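Can a robot arm sort mixed returns into tubs yet, or is it still too early?

Asked Sun 7 April in Workshop and Small Business
137 views

We run a small toy and party goods shop with a packing room at the back. Returns come in all jumbled up and somebody has to take them out of one tub and put them in another, item by item, so they can be checked. It is dull work and takes up most of a morning. I have seen clips of arms doing this sort of thing at what looks like a decent speed. Is it something a shop our size could buy now, or would we be paying to be somebody's test site? We have two quotes, one from Clatier and one from Simex, and they don't say the same thing at all. Simex says any item under a certain weight. Clatier wants a list of every product first, and we have 2632 lines in the system.

3 answers

Answer 1

No. My brother in law's place had one and they went back to doing it by hand. Save your money.

Answer 2 (marked as helpful)

It depends on what is in the tub and how it is lying. Picking things up from a clear space is mostly solved. Picking them from a heap is where you lose time, and soft or shiny stock is harder again. I work on moving mixed items between two bins, so I can tell you where we are with it.
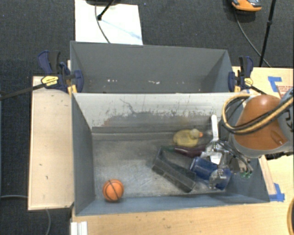 Reynaldo Espiritu
Test technician, Sollov
Member since August

The basketball in the near corner is the easy kind of pick. It is round and has space on the side facing the rest, though you do have to watch the wall of the bin. The duck, the eggplant and the blue one on its side are all bunched at the other end with a black box between them, and that is more like your returns. An arm can go for the blue one and drag the box with it, or close on two things at once. A person sorts that out without thinking. A machine needs either a good camera view or a second try, and second tries are what eat the morning.

Some things to ask both firms:

How many items an hour from a full tub, with your own stock in it. Figures from a tub with 4 things in it are no use to you.

What happens when it drops something or can't find a grip. Some stop and wait for a person. If yours stops every few minutes you have not saved anybody's time.

How the tubs are held. Ours are clamped down. If you want to slide tubs in and out all day you need a proper fixture, and that is often left off the quote.

What they do about corners. Small flat items against a wall are still bad for most grippers – a suction cup does better there, but not on plush.

On the list of products, I would trust the firm that asked for it more than the one that didn't. I would also ask for a trial of 2000 picks on your returns, not on samples they bring with them. My own view is that for one morning's work a day it won't pay yet.

Answer 3

Agree with the above about the trial. We looked at the Ignacio system for spare parts and it was fine on boxes and poor on anything in a bag. If a lot of your returns are still in polythene I would mention that before they come out to see you. Also check your doorway, the base unit was wider than we were told.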